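Bemmont Home Support
Home Products Guides Spare parts Contact
Search guides Enter a model or keyword Go

Priller 40 Wall Shelf
Section 2: Fixing the rail and hanging the shelf

Read this section through once before drilling. You will need a drill, a level, a pencil, a tape measure, a Phillips screwdriver and a stud finder. The screws and wall anchors in the small bag are for drywall over wood studs. For brick or concrete, buy masonry anchors to suit the wall.

CAUTION: Do not drill directly above or below an outlet or light switch. Cables usually run straight up or down from these points.

2.1 Marking the wall

1. Decide on the height of the shelf. The top of the shelf sits 40 mm above the center line of the rail.
2. Run the stud finder along the wall at that height and mark the edges of each stud in pencil.
3. Hold the rail against the wall with the lip facing up. Slide it left or right until at least 2 of the slots fall over studs.
4. Put the level on top of the rail. When the bubble is centered, mark the middle of each slot you plan to use.
5. Take the rail down and check the distance between the two end marks. On the short rail it should be 196 mm. If it isn't, the rail has shifted and the marks need to be made again.

Note: Rails packed before July were supplied with round holes in place of slots. They fit the same shelf, but they leave no room for adjustment, so mark them with a sharp pencil.

2.2 Drilling and fixing

1. Drill a pilot hole at each mark. Over a stud, use a bit slightly thinner than the screw. Between studs, use the bit size printed on the anchor bag.
2. Push the anchors in until they are flush with the wall. Tap them lightly with the handle of the screwdriver if they stick. Don't use a hammer.
3. Hold the rail in place and start all the screws by hand.
4. Check the level again, then tighten the screws, starting from the middle and working out.
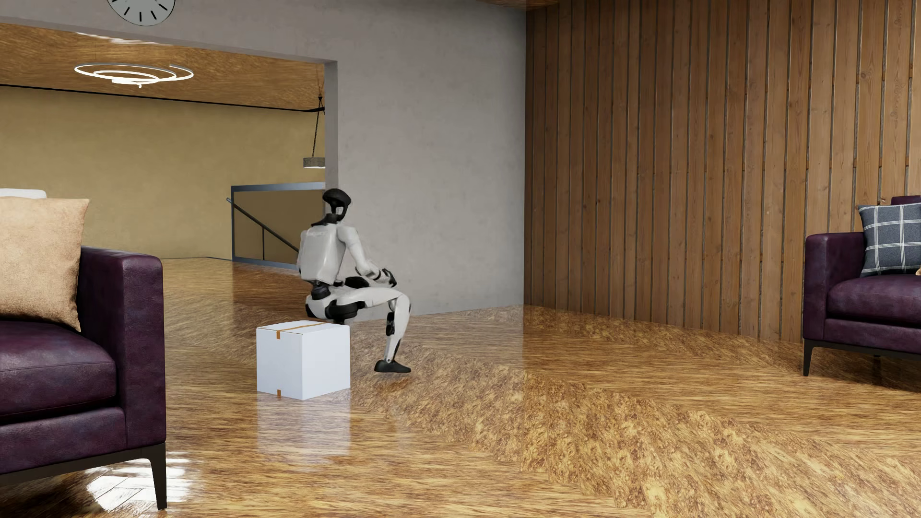 5. Pull down on the rail with both hands. It should not move. If an anchor turns or comes forward, take it out, fill the hole, and move the rail to one side before drilling again.

CAUTION: Do not finish tightening with a power driver on the high setting. The rail can bend at the slots, and a bent rail will not hold the shelf safely.

2.3 Hanging the shelf

1. Turn the shelf over and find the groove along the back edge. Remove the strip of packing foam.
2. With the shelf tilted up at the front, hook the groove over the lip of the rail.
3. Lower the front slowly until the back edge lies flat against the wall.
4. Fit the locking screw from below at each end. Stop turning when you feel resistance.

If the shelf rocks from side to side, a screw head is standing proud of the rail. Lift the shelf off and tighten it.

Two shelves can be mounted one above the other. Leave a gap of at least 200 mm between them, or the upper locking screws will be hard to reach.

The Clurbridge corner piece and the Mladenović bracket set use a different rail. Do not mix parts between ranges.

Check the locking screws again after the first month of use. Wipe the shelf with a damp cloth only.

Continue to Section 3: Adding the end caps

Guide text: Shalini Yadav. Questions about this guide: use the Contact page, Monday to Friday.
© Bemmont. All rights reserved. Back to top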